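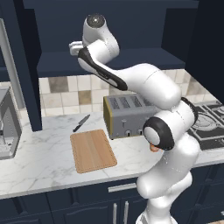

So my daughter turned six months old in July and I decided I was going to be a person who makes baby food. From scratch! My friend Shiela Macapagal did it with both of her boys and told me it was "just steaming and mashing," and I believed her, which is on me.

I bought 16 little jars with lids. I bought sweet potatoes, pears, peas, and a squash so big it rode home in the car seat base (the baby was at my mom's). Then I spent one whole nap peeling, and she woke up right when the peas started boiling over. Classic.

The sweet potato went in her hair. The pear went in MY hair. The peas she held in her mouth for a good long while, staring right at me, and then let them slide out onto her bib -- no drama, just a very firm no. You know what she did eat? A corner of the grocery receipt. I fished most of it out.

I texted Shiela at 3 in the morning, mid-feeding, and she wrote back right away (why was she up??) to say her oldest lived on banana for a month and now he eats olives out of the jar. That made me feel so much better that I cried a little, but I was also very tired.

We're on banana now. I mash it with a fork, she eats up to half of one, and the dog gets whatever lands on the floor. There's still a ton of squash in the freezer if anybody local wants some. I'm serious, come get it.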